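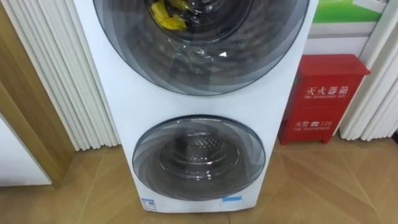

Prüfliste Störung Türhandling, Waschzelle
Anlage: Greifarm Firnetti an zweitrommeliger Waschmaschine
Geprüft am: 28. September 2026
Prüferin: Keisha Lindqvist
Gegengelesen: Tobias Halvorsen

Anlass: Der Arm hat die obere Tür über den Anschlag hinaus gedrückt und erst am Kraftlimit abgeschaltet. Im Bericht von Sturo steht dazu »Einzelereignis, behoben durch Neustart«. Ein Neustart behebt keinen falschen Türwinkel. Deshalb die Liste noch einmal von vorn.

1. Not-Halt erreichbar und wirksam
Ergebnis: in Ordnung
Kommentar: Dreimal gedrückt, dreimal stand der Arm. Getestet wurde allerdings nur im Leerlauf. Für den Fall mit anliegender Tür fehlt der Nachweis weiterhin.

2. Kraftgrenze am Greifer
Ergebnis: Mangel
Kommentar: Laut Datenblatt der Zelle 100 N, in der Steuerung standen 200 N. Wer das umgestellt hat, ist nicht protokolliert. Die Erklärung »kommt vom Update« nehme ich erst an, wenn mir jemand die Stelle im Update zeigt.

3. Kontaktpunkt an der oberen Tür
Ergebnis: bedingt
Kommentar: Vorgesehen ist der Rand, nicht das Glas. Die Fingerspitze liegt unten rechts am Rand an, das passt. Ob sie dort auch bleibt, wenn die Tür weiter schwenkt, geht aus den Unterlagen nicht hervor.
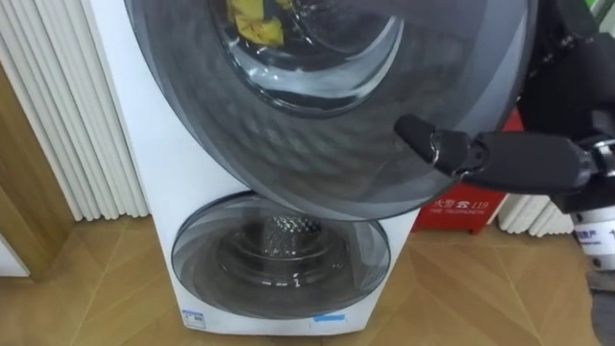

4. Türscharniere oben
Ergebnis: offen
Kommentar: Sichtprüfung ohne Befund. Das heißt wenig, ein verzogenes Scharnier sieht man selten. Reinholz soll das Spiel messen und den Wert eintragen, bitte als Zahl und nicht als »i. O.«.

5. Dichtung und Trommelöffnung oben
Ergebnis: in Ordnung
Kommentar: Der schwarze Gummiring wurde mit der Hand abgefahren, keine Risse gefunden.

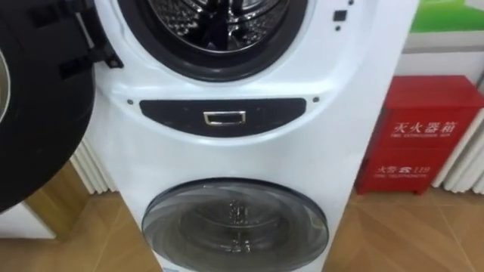

Auf Dichtheit wurde dabei nicht geprüft, dafür braucht es einen Lauf mit Wasser, und den gebe ich vor Punkt 2 nicht frei.

6. Untere Tür während der Arbeit oben
Ergebnis: in Ordnung, mit Vorbehalt
Kommentar: Muss geschlossen sein, bevor der Arm anfährt. Die Steuerung fragt das angeblich ab. Im Protokoll habe ich die Abfrage nicht gefunden — nur die Meldung, dass sie bestanden sei.

7. Feuerlöschkasten neben der Maschine
Ergebnis: bedingt
Kommentar: Der rote Kasten steht rechts hinter der Maschine. Bei jeder Armstellung muss man an ihn herankommen, auch bei der, in der die Störung auftrat. Sturo verweist auf den Aufstellplan, aber der Plan zeigt den Arm nur in Ruhelage.
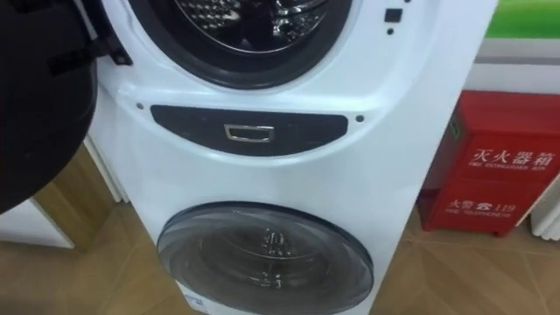

Gefordert wird deshalb eine Skizze mit ausgefahrenem Arm. Bis dahin bleibt der Punkt auf »bedingt«, auch wenn im Februar schon einmal jemand abgehakt hat.

8. Fehlerspeicher
Ergebnis: Mangel
Kommentar: 1.458 Einträge, davon der größte Teil »Türwinkel unplausibel«. So viel zum Einzelereignis. Export liegt bei Prorside, Auswertung steht aus.

Freigabe: nicht erteilt. Betrieb nur mit abgeschaltetem Arm, Türen von Hand.

Nachtrag T. Halvorsen: Punkt 2 und 8 teile ich. Bei Punkt 6 würde ich auf »Mangel« gehen. Bitte vor der Nachprüfung klären.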